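Home | Laundry | Storage | Kitchen | Workshop

Folding Socks and Hand Towels on a Flat Table

Small items fold more evenly on a hard surface than on a bed. Use a table at hip height, cleared of everything except the piece being folded. Pale items show lint from dark clothing, so wipe the top first.
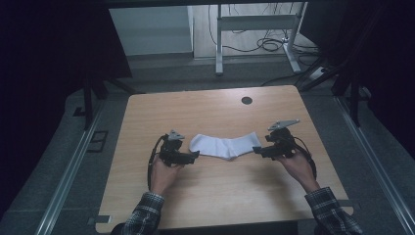
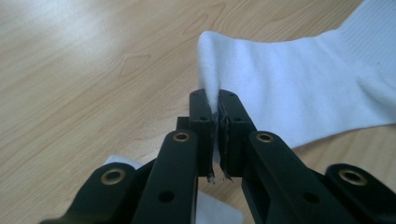

Socks

1. Lay one sock flat, cuff to one side and toe to the other. A slight bend at the heel is normal - do not stretch it straight.
2. Smooth the ribbing outward from the center with two fingers.
3. Place the mate on top, heel over heel.
4. Fold the toe to the cuff, then fold once more. Do not turn one cuff over the pair. It wears out the elastic.

Terry Towels

1. Pinch the fold itself, not single loops. A pulled loop should be trimmed level with scissors.
2. Bring the long edges together and press from the fold toward the hems.
3. Fold in thirds to suit the shelf. For a shelf 40 cm deep, test one towel before folding the stack.

Skip fabric softener on terry. It leaves a coating that reduces absorbency.

Tips by Snædís Steinarsdóttir

Related
Sorting Odd Socks
Drawer Dividers for the Garkwood Dresser
Removing Lint From Dark Flannel
Winter Linens: February Checklist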